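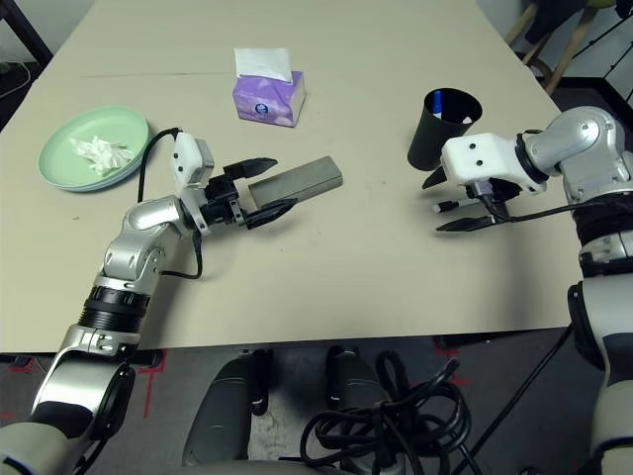
Do you need a hand with five fingers to tidy a desk?

Two fingers will do for most of what sits on a desk, provided both of them close at the right speed and the arm brings them in at a sensible angle.

Features | Workshop | Reviews | Letters | Back issues

Two fingers each

Jawad Qureshi keeps his results in a spreadsheet with 727 rows. Every row is one attempt by a robot to pick something up, hold it or put it down, and most of the things are the sort you could buy at a stationer's. He started the list in May, when the workshop at Dundonell was asked to choose grippers for a two-armed machine that would set out and clear desks in a training college in Dostevville.

The college didn't mind what the hands looked like. It wanted pens back in their pots, wipers and sponges put away, and nothing crushed. It also wanted something its own technicians could mend. That last request ruled out two of the hands on the first list before they had been bolted to anything.

Three designs were left. One was a three-finger hand that had been in the Dundonell stores for a while. One was a suction cup on a short sprung stem. The third was a plain pair of parallel fingers from Sandhu, a small maker that sells mostly to packing firms. The Sandhu hand is the cheapest of the three and has the fewest parts.

"I expected the three-finger hand to walk it," says Qureshi. "It's lovely to watch. Then you ask it to pick up a pen lying flat and it has one finger too many."

The pen was the trouble all through the trial. A marker on a table gives a gripper very little to aim at. Come in too high and the tips close on air. Come in too low and they push against the table, the arm feels the load and the controller stops. The three-finger hand managed it on some runs by pinching with two fingers and folding the third away, but folding takes time, and the third finger sometimes knocked whatever was next to the pen.

Suction did well on boxes and badly on everything else. It could not get a seal on a sponge at all, and on the curved side of a marker it let go as soon as the arm turned.

That left the parallel fingers, fitted to both arms so that the two sides could be tried on different things at the same table. The standard desk had a block, a pen pot with its pens, a box of tissues and a plate with a used tissue on it. Amna Mengal, who set up the tests, wanted some clutter left in place on every run. She says a gripper that works on a bare table tells you very little about a desk.

Soft things and force

The Sandhu fingers can be set by force or by position. Told to close to a fixed gap, they hold a marker well and squash a sponge more than they need to. Told to close to a fixed force, they treat the sponge kindly but can let a marker swing, with the heavy end dropping. Mengal ended up with nine settings, one for each kind of object, and a rule for choosing between them.

She would have liked fewer. The fingers have no touch sensing of their own, so the only sign that they have got hold of something is that the motor has stopped sooner than it would on an empty close. With a hard object the difference is clear. With a soft one the motor slows down over a longer distance, and the controller has to decide when to call it a grip.

The light-coloured block that is most people's first idea of a test piece was dropped early on. It was too easy. The grey one that replaced it is long for its width, so it matters which part the fingers take hold of. Near the middle it stays level. Towards one end it can tip, and then it is awkward to set down flat.

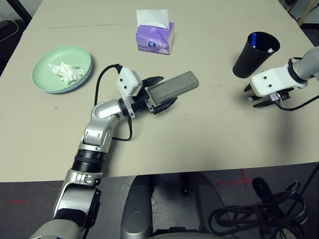 The controller question

Hands are only half of it. The arms were first run on the controller they came with, and then on Gesen, an open project that Iker Alcaraz has been working on with a handful of others. The two were given the same tasks with the same fingers.

On single-arm jobs there was little between them. Where Gesen did better was in keeping the two arms out of each other's way. The original controller plans each arm alone and then checks for a clash, so one arm often waits while the other finishes. Gesen plans both together. A full clear of the desk came down from 15 minutes to 13, and most of the saving was time one arm had spent standing still.

Alcaraz is careful about that figure. "It's one desk and one set of objects," he says. "Move the pot to the other side and I don't know what you'd get. I'd like to find out."

Gesen is also harder to set up. It took Mengal several attempts to get the wrist offsets right, and an error there shows up at the fingertips, where you can least afford it. The supplied controller asks you to touch three points on the table and does the rest itself. For a college with a busy technician that may count for more than two minutes saved.

Cables

Everyone at Dundonell has an opinion about cables. Each gripper has a black one coming out of its housing and back along the arm. Too short and it pulls when the wrist turns. Too long and the loop hangs low enough to drag over whatever is on the table. Shamim Afridi tried clips, spiral wrap and a sprung reel, and went back to a loose loop with a tie further up. The reel tugged at the wrist by a small amount, enough to upset the force readings.

She also changed the fingertip pads. The ones supplied were hard rubber and picked up dust. A softer pad held the marker better – it gives a little and stops it rolling – but wore quickly at the edge. Afridi cuts replacements from sheet with a craft knife, and says the college can do the same.

What they chose

The recommendation was the Sandhu fingers on both arms with the supplied controller, and a note that Gesen should be looked at again once its set-up is simpler. The three-finger hand has gone back on its shelf. Qureshi is still adding rows, mainly on pens going back into a pot, where the tips of the gripper have to clear the rim.

Comments

Keegan Chan
We run the same sort of fingers on a packing bench. Try a shallow V cut into the pads for the pens. Ours stopped rolling after that, but flat things got a bit worse.

deskside
Did you try the suction cup and the fingers together, one on each arm? Seems the obvious thing if you have two arms.

Amna Mengal
@deskside We did for a short while. Fine until the box was on the wrong side.

R. P.
Would be good to see the spreadsheet.

Contact us | Copyright the publisher and contributors | Back to top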